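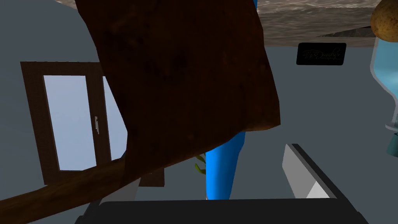 Brarkow Kitchen Cell: Gallery

Updated June 25, 2023

The Brarkow cell is a two-arm robot in a simulated kitchen, and we have been looking after it since April. Looking after a simulation sounds like an easy job. No grease, no worn belts, no spare fingers in a drawer. Our setup log has 93 entries all the same, and most of them are about camera mounts, joint limits and how far a gripper should open.

We took the cell over from Etula with a note saying it was ready to run. I would not have signed that note. The wrist camera offsets had been copied from the Gurton cell, which uses a different mount, and we spent 3 evenings putting in our own. Etula says the difference is too small to matter. Maybe so, but I have yet to see their numbers.

The room itself came from the Msimang scene pack. It has plenty on the counter, and I wanted half of it gone for setup work. I was outvoted. The argument was that a bare counter flatters the robot, and I have to admit that part is fair. 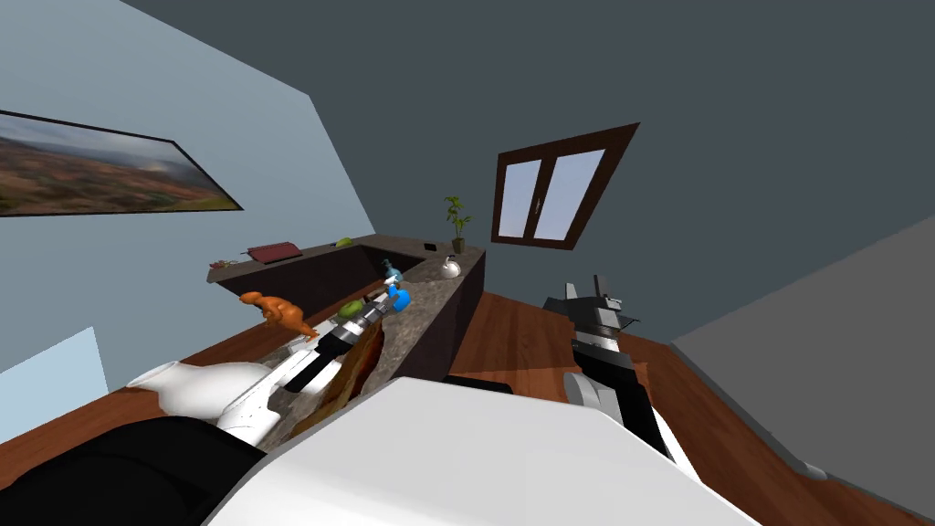 Left gripper beside the blue object at the counter, right arm out over the floor with nothing between its fingers.

Our routine check is 600 resets, with a look at the log every 6. We compare the joint readings against the saved start pose and write down any drift, however small. A clean log tells you the arms start where the file says they start. It says very little about whether the grip settings are any good, and I wish people would stop quoting it as if it did.

Still open: finger friction values, which we inherited and don't trust, and the right arm's rest position, which is higher than I'd like. Wrist offsets are closed unless Etula sends something new.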